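The fruit bowl page
October 19, 2026

I've been meaning to put up a page about fruit bowls for ages, mostly because Janka Danko keeps asking me how I get mine to look full when hers looks like three lonely apples in a washing-up bowl. So I've finally done it – two pictures, a bit of chatter, and you can take what you like from it!

The mesh bowl

Black wire mesh, nice and wide, with purple grapes, a glossy red apple and a yellowy-orange fruit in it. The green apple is still out on the wood, and so are the pomegranates, more grapes and a mango over by the rail.

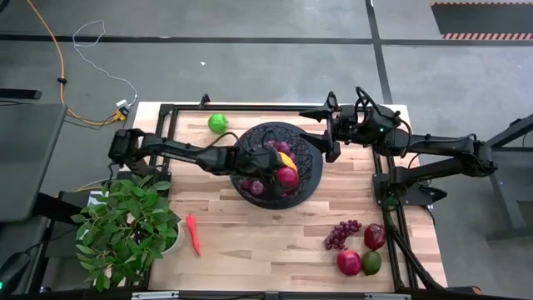
I like to have everything out on the table before I decide what goes where (my mum did it straight from the shopping bag and hers always came out lovely, so don't listen to me). Grapes are the useful ones, you can tuck them in anywhere there's a gap. Zoi Ververidis swears by putting them in last so they trail over the side, and I must say hers do look very grand at Christmas.

The full one

A dark, textured bowl on a round black tray, and packed this time! There's a long red pepper up the left side, pomegranates to the right and what looks like a mango lying across the middle. I'm very fond of the little round purple ones in a curve next to it – plums or small onions, you choose. A bright green one at the top wakes the whole thing up, and I'd always pick a tray a good bit wider than the bowl so you get that dark edge showing.
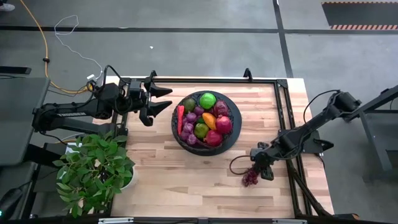

Your bowls

Thilini Ranasinghe has promised me her lemons and Stelios Panagiotou has a blue dish he wants to show off. If you'd like yours on the page too, send it over before the end of October and tell me what's in it.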